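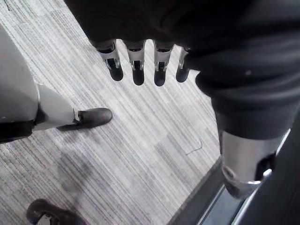
How long does it take to get over a move? Longer than the unpacking, in my case. The boxes were gone by week two and I still reach for the light switch on the wrong side of the bathroom door.

Quick post, laundry is running. 15 boxes of books and I swore I'd cut down before we left. Didn't. Paid Zimel 600 for the van and two guys, fair enough, they were fast and only scraped one doorframe. Ours, the old one. Deposit still pending.

Kitchen is fine. Smaller. The drawer by the stove doesn't open all the way if the oven towel is hanging there, so the towel lives on a chair now.

The street is called Gavrilă and I have had to spell it for the bank, the dentist and teh water people. Water people got it wrong anyway. First bill went to the neighbor, who brought it over, so at least I've met a neighbor.

Things I miss: the bakery. The low windowsill. Being able to walk home without looking at my phone.

Things I don't: the stairs. Upstairs guy and his drums.

Was going to write about the bedroom paint but we haven't picked one. Two greens taped up on the wall, they look the same at night. I want the darker one. Probaby.

More when the shelves are up. They're supposed to come before September, says the store. OK, washer's beeping.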